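My sister only said yes to the open day at Pramach because I promised her lunch at Flunham's after. Thursday, ten in the morning, and we were already in line behind a guy in a Nwosu cap who kept telling everyone he used to fix elevators!

"Two arms," the guide said. Her badge said Ngọc Dương and she talked fast, like me. "They sort wire. That's the job." 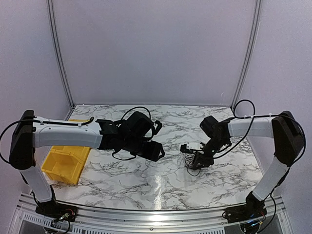
I'd expected something louder, I guess. My grandmother had a junk drawer in her apartment, number 665, and every Sunday I got the wires out of it (phone cords, lamp cords, those awful Christmas strings) and picked at them on the rug until my fingers hurt.
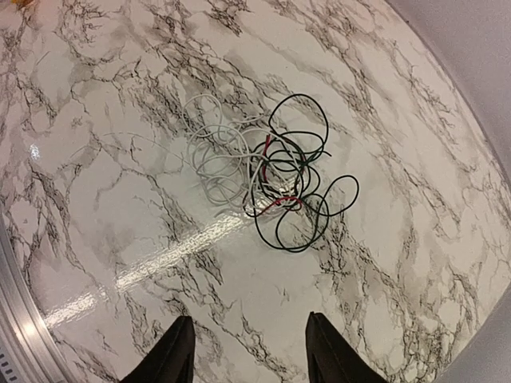
"You're making the face," my sister said.

"What face?"

"The Grandma's rug face."

I told her I was fine. Then I asked Ngọc Dương whether the arms ever got fed up, and she laughed so hard she had to hold on to the rope.

"I do," she said. "Black in one bin, white in another, red in the back. I dream about it!"

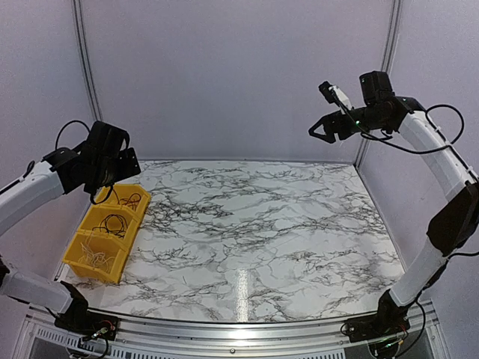
The elevator guy wanted to know what it cost. My sister wanted her sandwich. I stayed at the rope another 7 minutes, and when she pulled at my sleeve I said, "Did we ever throw out that drawer?"

"It's in my garage," she said.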